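How to Tell If a Robot Can Do Your Chores Yet

Posted Sunday, September 22, 2019

Every May my inbox fills with the same question. Somebody has watched a video of a robot folding a shirt, and would like to know whether to hold off on hiring help for the packing room. I used to answer these one at a time. Now I send people this page, which takes less time to read than the shirt took to fold.

What follows is a way to test a chore yourself, before you call a vendor. You need a kitchen timer, a pencil and a chore you dislike.

Step 1. Write the chore down as a six-year-old would have to do it

"Tidy the workshop" is a wish. "Pick up the wood offcuts and put them in the crate" is a chore. Keep cutting until each line has one verb. The first time I did this for unloading a dishwasher I ran out of page, and I hadn't reached the cutlery.

Step 2. Find the picking up

Nearly every chore has picking up in it somewhere, and that is where the money goes. People assume the hard part is the thinking. A machine can plan a route through a warehouse all day without complaint, then get stuck on a sock.

So shrink the problem. Put a few plain things in a tray and ask for them one by one. Blocks are good. They don't bend, they don't leak, and they have flat sides that a pair of metal fingers ought to like. Even then you have choices to make. A block out in the open can be grabbed from either side. One lying against a wall gives the fingers nowhere to go, and two pressed together are, as far as the gripper is concerned, one fat block with a line down it. 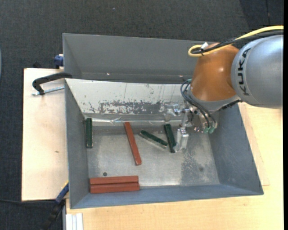
Kao wrote in to say that this is all very well, but a toddler can do blocks, and the packing line at Grotano has had an arm moving cartons for years, so why am I still fussing over toys? Fair enough. The cartons, though, come down a belt, same size, same way up, at the same spot. The arm at Grotano could do its job with a bag over its head. Tip those cartons into a heap and see how the afternoon goes.

Step 3. Score the mess

Go back to your list and give each line a point for every "yes":

Do the things arrive any which way?
Do they touch each other, or the sides of whatever they are in?
Is any of them shiny or see-through?
Is any of them soft?
Does it matter if one gets dropped?

Zero or one, and you can probably buy something today. Two or three, and you can probably rent a very expensive argument. Four or five, and you should go on doing it yourself. I'm sorry. I have a laundry pile too.

Step 4. Do it yourself, with a handicap

Put on oven mitts, close one eye, and use one hand. Do the chore for 15 minutes with the timer running. This is a little unfair to the robot, which may have better eyes than that, and very generous to it in other ways, as you already know what a fork is.

When I tried this with a drawer of mixed hardware in the Wormont shop, I sorted 12 pieces and lost my temper with a washer.
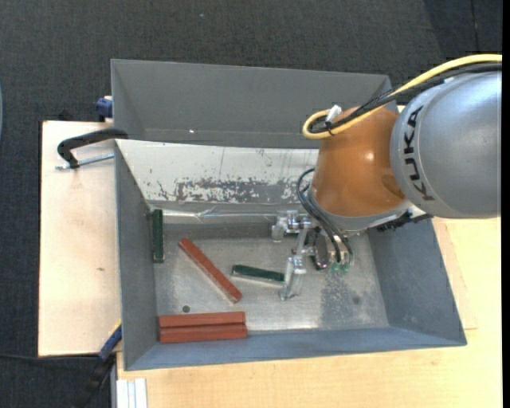 Now look at which pieces you left for last. Mine were the flat ones and the ones in the corners. I had also, without thinking about it, started shoving things into the middle of the drawer before I grabbed them. That shove is worth a line of its own on your list. A person does it for free. A machine has to be told to, or has to learn it by trying, and trying takes a lot of tries.

Step 5. Ask the vendor three rude questions

First, how many attempts in a row did it make, and can you see all of them? The Drumska sales sheet I was handed last spring promised 572 successful picks. It took me two phone calls to learn that they weren't consecutive.

Second, who puts the things back? If a person has to reset the tray after each round, you have bought a coworker for your coworker.

Third, what does it do when it misses? The good answer is that it notices and goes again. The common answer is that it carries a handful of air across the room and sets it down very gently in the box.

Step 6. Do the sums

Say the chore is 200 items a day. If the machine misses one in ten, somebody has to be nearby 20 times a day. Walk to wherever you plan to put the thing and back again, time it, and multiply. For one bench at Wormont that killed the idea by lunch. For the bench next to it, where the parts come in trays, the numbers were fine, and I've stopped being rude about that one.

At home the sums are shorter. A floor vacuum passes if you pick up the socks first. A dishwasher passes, and has for decades, as long as you don't ask it to put anything away. Everything else on my kitchen list scored a four.

If you run the test on a chore of your own, send me the list along with the score. I'm short on bathrooms.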